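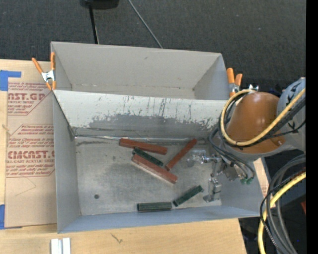

Keeping a Hardware Wallet at Home Without Fooling Yourself

Most advice on storing crypto at home comes from people selling metal plates. Some of it is fine. A lot of it is a $100 answer to a problem you could fix with a pencil and a decent drawer.

Write the recovery words by hand. Don't print them, don't photograph them, don't type them into a notes app "just for now." Printers keep copies longer than you'd think.

Check the words before you move real money. Send a tiny amount, wipe the device, restore it from your paper. If you skip this you have a piece of paper and a hope. I did it with a Stenico stick last May and found I'd written word 3 so badly I couldn't read it.

Fireproof boxes: read the label. Many are rated for paper, and paper can take more heat than electronics. The Brokdale box I bought promises up to 210 minutes, which I don't believe, and it smells damp inside. Put the paper in a zip bag if you use one.

Splitting the words between two houses sounds clever. Lose one half and you're locked out. Two full copies in two places you trust is duller and works better, as long as both places really are private.

Skip the Sundilura "vault service" and anything like it that wants you to upload your words. It has 1,748 glowing reviews -- I read a page of them and they all sound like the same cousin.

Label the envelope with something boring. Old dishwasher warranty has done well for me.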